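Search this site Search Go

# Burisville Leftovers - a data card

Burisville Leftovers is a set of 400 reheating notes written by home cooks in Burisville, Clivovside and Drurkthorpe. Each note says what the dish was, how it had been stored, how it was warmed up and what it tasted like the next day. I love this collection and I hope you'll find plenty to do with it!

## What's inside

- notes.csv - one row per note, 400 rows
- dishes.csv - the 56 dish names we settled on, with spelling variants
- places.csv - the 3 towns and their short codes

The scores run from 1 to 4, where 4 means "better than the first night". Stews do brilliantly. Chips do not, though one cook in Clivovside swears by a dry frying pan and her notes are a joy to read.

## Kitchens and methods

The method column takes hob, oven, microwave or cold. If a cook used two, the first one goes in "method" and the other in "method_2".

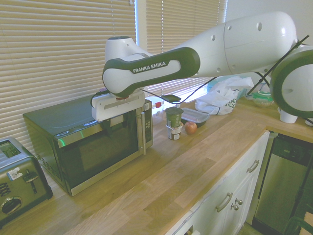
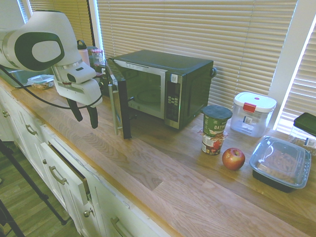

Times are in minutes, as the cook wrote them. We left power settings as free text because people put things like "medium-ish" or "the fish button", and tidying those up would have thrown away half the fun. Blank means the cook didn't say - please don't read it as zero.

## Known problems

Rice is spelt out by type in the Drurkthorpe notes but is plain "rice" everywhere else. Soup is over-represented, as we collected most of the notes in February.

## Thanks

Daiane Marinho typed up the handwritten cards and Siyabonga Zwane built the Mosquera script that checks the columns. Send corrections to either of them, with the row number please.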